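Varela raises studio session fee, adds eight dates to tour

Singer Natalia Jaramillo, who records as Varela, has raised her fee for guest vocals to $800 per hour of studio time, according to a rate sheet her label, Cletell, sent to producers in December. The sheet applies to features, hooks and backing parts. Live appearances are priced separately.
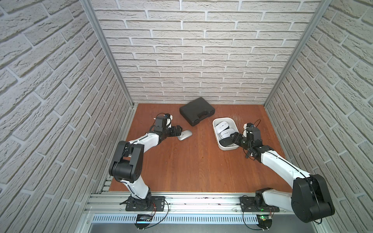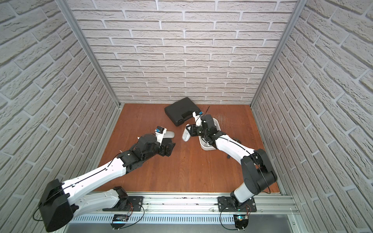 The new rate covers vocal recording only. Mixing, travel and video work are billed as separate items, and a producer who wants Varela in a music video must submit a set plan before a date is held. Her last video, for the single "Tirum," was shot against a plain brick wall, and the label now asks for something close to the white faux-brick panels shown here, with light gray mortar lines, so that footage from different locations can be cut together. Darker walls are accepted if the lighting plan is approved first. The label keeps final say on color grading.

Brisa Sandoval, who manages bookings at Cletell, said the old fee had been in place for two albums and no longer covered engineer time. "We were getting requests for a full day and paying for half of it ourselves," Sandoval said. Sessions booked before the rate sheet went out will be billed at the old price, provided the vocals are recorded by the end of March.

Guest parts will also carry a fixed share of publishing when Varela writes her own lines. The share is set out in a two-page contract - the earlier version was agreed by email - and must be signed before any files are sent. Unused takes remain with the label.

Separately, Cletell confirmed eight more dates for the "Gurkmont" tour. The first is a seated show in a hall with 1,127 places, the largest room on the schedule. The band stays at four players, with backing vocals performed live and no change to the set list. Doors open at 7 p.m. for all eight shows. Tickets go on sale in February through the venues' own box offices, with a limit of two per buyer.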